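Home | News | Reviews | Events | Back Issues | Contact

Filed under: Hands and Grippers

Two-Hand Starter Kit From Mavden: Notes After a Month of Use

3 August 2021 — Bakari Ondieki
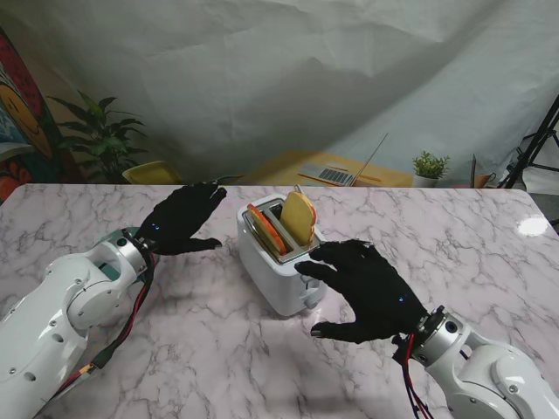 Both hands at the toaster, the right one near the lever.

Mavden has started taking orders for its two-hand starter kit, sold under the name Girkitz. It is a pair of five-fingered hands with wrist adapters, cabling, gloves and a control package, meant for labs that already own two arms and want to move past parallel grippers. We had a kit for a month. This item covers what is included, how installation went, how the hands behaved on household objects, and what we would want changed before recommending a purchase to groups with little integration time.

The kit ships in two cases. Each case holds one hand, one adapter ring, a cable set and a pair of spare fingertips. The control software is a download. A license covers one pair of hands and can be moved between host computers, but the move has to be requested by email and took two working days when we tried it. Gloves are supplied in one size only and are fitted at the factory.

Installation

Mechanical fitting is simple. The adapter ring bolts to the arm flange, the hand slides onto a keyed boss, and four screws close it. Ita Buckley fitted both hands in 35 minutes, including a stop to find the right driver, which is not in the case. The screws are a size smaller than those on most flanges we use. Order a spare set.

Cabling took longer. Power and data run outside the arm, and the supplied clips are made for a tube narrower than ours. We used hook-and-loop straps instead. The important measurement is the slack at the wrist. With too little, the last joint pulls on the connector near the end of its travel. With too much, the bundle hangs low and can drag on the work surface when the arm reaches across. The manual gives a single figure for the loop and does not say which arm it was measured on. We ended up setting ours by hand, running the wrist to both limits at low speed and adjusting the straps between passes.

The software installed cleanly on the second attempt. The first failed on a missing library that the installer does not check for. Mavden support answered the same day with the package name, and the release notes have been updated.

Calibration

Each hand runs a zeroing routine at power-up. The fingers open fully, close one at a time until they meet resistance, and open again. The routine needs clear space around the hand, so park the arms well away from the work before switching on. It takes 15 seconds per hand and the two cannot be run together. That is a minor cost at the start of a session and a larger one if you are restarting often, as we were in the first week.

Zeroing drifts. After a long session the index finger on our left hand was closing short by enough to miss a thin edge. Repeating the routine corrected it every time. A drift warning is listed for the September software release. Until then we suggest re-zeroing at each break.

Test tasks

We chose four tabletop jobs: moving a cup, opening a hinged box, folding a small towel and working a two-slot toaster. Each was done by teleoperation first and then by replaying the recorded motion with the object put back on a taped mark. We logged 200 toaster attempts across both modes, and fewer of the others. The toaster got the most time for the simple reason that it showed the most faults.

A toaster is a useful test article. It is light, so any sideways load shifts it. The lever is small and sits on the body at an awkward height for a large hand. Bread in the slots stands above the rim, which limits how the fingers can come in from the top. The job as we defined it was to press the lever to the bottom of its travel with the right hand while the left steadied the body if required. The toaster was not powered for any of the attempts.

The right hand approached with the fingers extended and curled slightly down, and the press was made with the index finger. Pressing with the finger alone worked poorly. The finger joints yield under load, by design, and the tip tended to slide off before the lever was fully down. Locking the finger and moving the whole arm down was far more dependable. The kit supports this through a stiffness setting per finger, which is well documented and easy to change from a script. We would call it the best feature of the package.

The left hand was less settled. Resting the thumb against the side of the housing was enough to stop the toaster from turning, provided the contact came before the press. When the two motions were started together, the toaster moved first and the thumb arrived late. The control package has no built-in way to make one hand wait for contact on the other. We wrote a short wait condition using the motor current readings. It is crude, but it held up for the rest of the month.

Marble-patterned tabletops such as ours are slick, and results on a rubber mat will be more forgiving. Groups with depth cameras should also watch for glare from overhead lights on a polished surface. We moved the taped mark once to get the toaster clear of a bright patch.

Cup, box and towel

The cup needs little comment. Both hands picked it up by the body without trouble, and by the handle with some care over the approach angle. The hinged box was also within reach of either hand, although the lid had to be started with a fingertip, and the gloves hide the exact position of the tip from the operator. Ita Buckley put a small dot of paint on the index fingertip of each glove and her times improved at once.

The towel was the weak result. The hands can pinch cloth, but the thumb meets the index finger slightly off center, and a single layer pulls out when the arm moves quickly. Slowing the arm helped. Using the middle finger as well helped more. A group whose main interest is cloth should ask for a demonstration with its own material before ordering.

Gloves and wear

The gloves add grip and keep crumbs out of the joints. They also add bulk, and they trap heat. We saw no thermal shutdowns, but the software reported a raised motor temperature on the right hand during the longest runs, which we put down to holding the locked finger under load between attempts. Releasing the stiffness after every press cured it.

At the end of the month the right index fingertip was polished smooth where it met the lever. The left glove looked unused. Replacement gloves can be bought singly. Fitting one means removing the hand from the adapter, so plan on a half hour per side. Each hand has an indicator light that shows blue when the hand is ready, and it can be read through the glove material.

Support and price

Mavden sells the kit direct and through Prendwood, which also offers on-site fitting and a half-day of operator training. We did not use the fitting service. We did sit in on a training session, and it was competent, with more time given to the stiffness settings than the manual gives them. The training is worth having for any group without a full-time engineer.

The rental rate is 755 dollars a month for the pair, with the first set of replacement gloves included. Purchase prices are quoted on request and depend on the adapter. Shipping in both directions is charged to the customer on rentals. The cases are sturdy and can be checked as freight without extra packing.

Comparison

Readers who followed our earlier notes on the Ní Bhriain three-finger gripper will want to know how the two compare. The gripper is quicker to set up, has no glove to maintain and holds cloth better. It could not work the toaster lever without a printed extension on one finger. The Girkitz hands did all four jobs with no added parts, three of them well. For fixed tasks the gripper remains the cheaper and easier choice. For mixed household objects, or for work in which an operator's own hand motion is being mapped to the robot, the five-finger kit has a clear advantage.

Changes we would like to see: a driver and longer straps in the case, a wrist loop table covering several arms, zeroing of both hands together, and a contact wait between hands in the standard software. Mavden has the list. The first two are confirmed for the next production batch — the others are under review.

Our scripts for the stiffness settings and the current-based wait are available to subscribers on request. Write to Bakari Ondieki at the newsletter address and state which arms you are using.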